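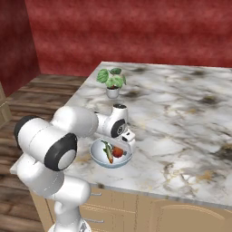

Nedetti Support > Evia Audio Converter > User Guide > Converting a Folder of Recordings

27 August 2023
By the Nedetti documentation desk

Converting a Folder of Recordings

If you have a whole folder of WAV files waiting to become MP3s, you'll be glad to hear that Evia can take them all in one go, and you can wander off and make yourself a cup of coffee while it works. Setting it up takes a few minutes the first time. After that the program remembers your choices, so the next batch is mostly a matter of picking the folder and pressing Start.

Before you begin, please have a look at how much free space you have. MP3 files are much smaller than WAV files, but Evia keeps your originals unless you tell it otherwise, and for a while you'll have both sets sitting side by side. A folder of long recordings can add up faster than you'd think! We ask for at least 700 MB free on the drive where the new files will go, and more is always nicer.

Setting up the batch

1. Open Evia and click Batch on the top bar. The window splits into 2 panes, with your folders on the left and the files inside them on the right.

2. Find your folder in the left pane and click it once. If there are folders inside it that you want converted too, tick Include Subfolders, just under the pane.

3. Look down the list on the right and clear the check mark next to anything you'd like to leave out. (Right-click anywhere in the list and choose Clear All if it's easier to start from nothing and pick only a few.)

4. Click MP3 in the row of format buttons. The settings window opens by itself.

5. On the Quality page, choose a bit rate. For music, 256 kbps is a comfortable place to start, and for speech - lectures, interviews, that sort of thing - 96 kbps usually sounds perfectly fine and saves a good deal of room.

6. On the Destination page, choose where the new files should go. We do suggest making a fresh folder for them, especially while you're still getting used to the program.

7. Press Start. A green bar shows how far along the batch is, and the name of the current file appears beneath it.

Note: The free edition converts up to 19 files in one batch. If your list is longer, Evia does the first 19 and leaves the others checked, so you can simply press Start again when it finishes.

Caution: The option called Delete Originals After Conversion does just what it says, and the files don't go to the Recycle Bin. Leave it off until you've listened to a few of the new files from beginning to end. An MP3 leaves out some of the sound that was in the WAV, and converting it back won't bring that sound back.

Keeping names and tags

Evia copies the title, artist and album over to the new file whenever it finds them in the old one. Plenty of WAV files have no tags at all, and in that case you'll see only the file name in your player. To fill them in, open the Tags page before pressing Start and type whatever you'd like to use for the whole batch.

If you moved over to Evia from Zidar, your old naming templates will still open. Go to File, then Import Template, and choose the one you want. Templates saved before the April update may lose their track number, so check the preview line at the bottom of the window and add the number again from the drop-down list if it's missing.

If a file is skipped

A skipped file shows a small yellow triangle in the list. Rest the mouse over it to read the reason. Most often the file is open in another program - close it there, then click Retry. If the message says the header can't be read, open the file in the Tilahun plug-in (Tools, then Repair), save a copy under a new name, and add that copy to your next batch.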